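MEDIA RELEASE

For immediate use

Clundine library late hours made permanent from December

Clundine's town library will stay open until 9pm, four nights a week, for good. The trial is over and the numbers were strong enough that council staff didn't need long to make the call.

Over the 14 weeks of the trial the library signed up 418 new members. Most joined after 5pm. Many were shift workers from the Tarigan cannery and the Medum road depot, who had told us in last year's survey that the doors were always shut by the time they knocked off.

The late hours cover the main reading room, the kids' corner, the public computers and both study rooms. The local history room still closes at 5pm. Sorry to the family history crowd – we are looking at it, no promises.

What's changing

Doors open at 10am as before. Closing time moves from 5.30pm to 9pm on the four late nights, and weekend hours stay the same. Last loans at 8.45pm. Computers switch off at 8.50pm so please save your work.

Study rooms can be booked for up to two hours at a time, free, with a library card. Bookings open 14 days ahead, online or at the desk. If you are more than 15 minutes late the room goes to whoever is waiting.

Homework help runs from 4pm to 6pm on late nights during school term. Drop in, no booking. Bring the actual worksheet if you can, it saves a lot of guessing.

Parking behind the building is free after 5pm. The side gate on the Drovis Street side will be unlocked until 9.15pm and the path lights have been fixed. That was the number one complaint in the trial, well ahead of the coffee machine.
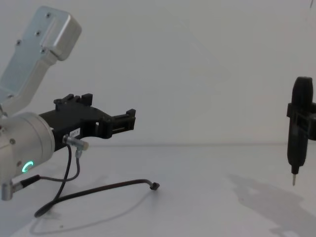 Hidayah Yeoh told us she had given up on the library before the trial because she never finished work in time, and now borrows more books in a month than she used to in a year. She said the one thing she would still ask for is a later bus, as the last number 60 leaves the Drovis Street stop at 8.20pm and she either goes early or walks home up the hill.

We have passed that on to the bus company. A change to the timetable is not ours to make, but the trial figures have gone to them along with a request for a 9.10pm service on the late nights. No answer yet. We'll put out an update when we have one.

Staffing and cost

Two part-time evening positions will be advertised this month. Both are desk roles with some shelving, and training is provided. The extra hours are paid for out of the existing library budget, partly from savings on the old mobile library contract which finished in winter. There is no change to rates and no new fees. Overdue fines remain scrapped.

Evening program

The first full evening program is nearly locked in. So far – beginner's Malay conversation, a mending circle, tax form help, and a book group for people who haven't finished the book. Seats for most sessions are limited to 14. The author talk planned for the first week has been moved, new date to be confirmed.

Printed programs will be at the front desk, the swimming pool and the Medum post office from the start of December. Large print copys on request.

How to join

Bring photo ID and something with your address on it. Under 16s need a parent or guardian to sign. It takes around 5 minutes and you can borrow the same night. People living in Tarigan and Medum can join too, you don't have to be a Clundine ratepayer.

Media contact

Clundine Library front desk, 10am to 9pm on late nights. Interviews and visits to the library can be aranged with a day's notice. Please ring before bringing a camera crew in as the study rooms are usually in use after 6pm.

ENDS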